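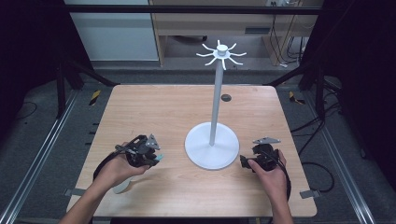 Mug Trees: Loading, Leveling and Upkeep

A mug tree is a small cantilever structure. Every mug hangs off to one side of the pole, and the base has to resist the resulting tipping moment. Most complaints about mug trees (wobble, lean, chipped rims) come from the order of loading or from a loose joint, and both can be corrected at home in a few minutes.

Choosing a location

Use a flat, hard surface. A folded dish towel under the base will make a stand rock that was stable on the bare counter. Keep the base clear of cord holes, tile joints and the seam between two sections of countertop. Allow clearance equal to one mug all the way around the arms, so that a mug can be lifted outward without striking a wall or the underside of a cabinet.

On stands with a spoke-type hub, where all the arms leave the pole at one height, the load sits high. These need more care than stands with staggered arms, and a wide base matters more than a heavy pole.

Checking for level

1. Remove all mugs.
2. Press down on the edge of the base with one finger and work around the circle. Any spot that dips indicates a high point underneath.
3. Wipe the underside and the counter. Dried coffee or a grain of rice is enough to cause a rock.
4. If the rock remains, rotate the base a quarter turn and test again. If the low spot moves with the stand, the base is warped. If it stays in place, the counter is uneven.
5. For a warped base, fit thin felt or rubber pads. Four pads at equal spacing are sufficient. Clean the contact points with rubbing alcohol before sticking them down.

Loading order

Load in opposite pairs. Place the first mug, then place the second directly across the hub. Place the next pair at right angles to the first, then fill the gaps, again in pairs. Unload the same way if all the mugs are coming off at once.

Match weights across the hub. A heavy stoneware mug should face another heavy mug. Weights vary more than people expect: a thin porcelain mug in our cupboard came in at 210 g on the kitchen scale, and a large glazed stoneware one at 796 g. Those two should never be partners. The big one now lives on a shelf.

With an odd number of mugs, leave the empty arm opposite the lightest one.

Hanging direction

Hang by the handle with the rim facing the same way around the circle. Alternating directions puts rims and bases against each other. If neighboring mugs touch, skip an arm between them. Handles that are a tight fit on the hook should not be forced, as the glaze inside the handle will wear at the contact point.

Dry mugs before hanging. Water collects at the lowest part of the rim and drips onto the base, where it leaves rings and can work into the pole joint.

Tightening the joints

Grip the base with one hand and the pole with the other. Turn the pole clockwise until snug if it is threaded. Do not use pliers on a painted finish; a rubber jar opener gives enough grip. If the pole works loose repeatedly, wrap the thread with two turns of plumber's tape and refit.

Glued arms that have come loose should be removed completely, the old glue scraped off, and the arm reset with fresh adhesive suited to the material. Leave it overnight before loading.

Cleaning

Wash with warm water and a drop of dish soap on a soft cloth. Wipe each arm from the hub outward. Use an old toothbrush where the arms meet the hub, as grease and dust build up there first. White finishes show tea stains; a paste of baking soda and water, left on for five minutes and wiped off, clears most of them. Avoid scouring pads. Do not soak any stand with a wooden core.

Reader notes

Yoga Lau reports that a ring of non-slip shelf liner, cut slightly smaller than the base, stopped her stand from creeping on a polished counter.

Bảo Võ asks about using the arms for measuring cups. This works well, and the low weight makes pairing unnecessary.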